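carbone_fan
Multden's second album – better than the debut or not? Relistened at 2am and the drums are miles ahead. Debut sounds like a demo now

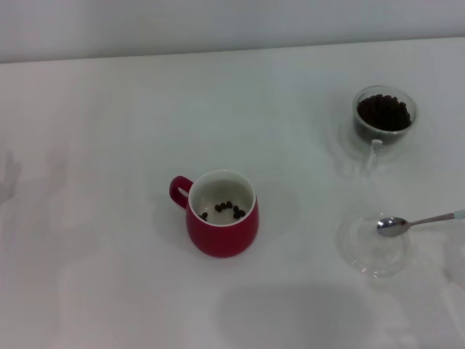

and side two has no filler at all. Bruno's verse on Platbridge is the best thing hes done

s_zhuravel
Nah. Debut every time. Second one's 60 minutes and drags, three skits too many
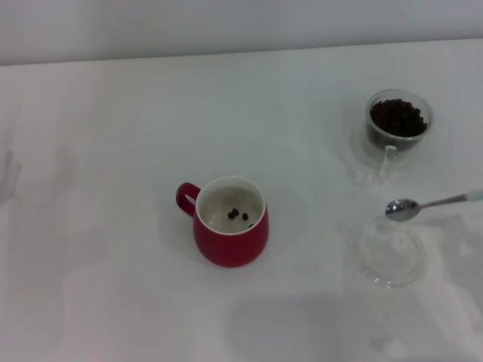

Is the August reissue getting the B-sides?
Only on the vinyl, 2,863 copies.

rokeya_r
skits are the best bit, sorry. Zhuravel you said the same about Carbone
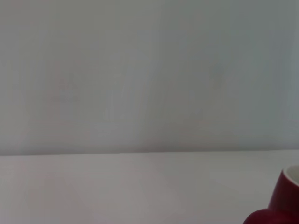 and then played it all summer. Agree on the lenght tho – lose the outro

s_zhuravel
Did not play it all summer. Two weeks max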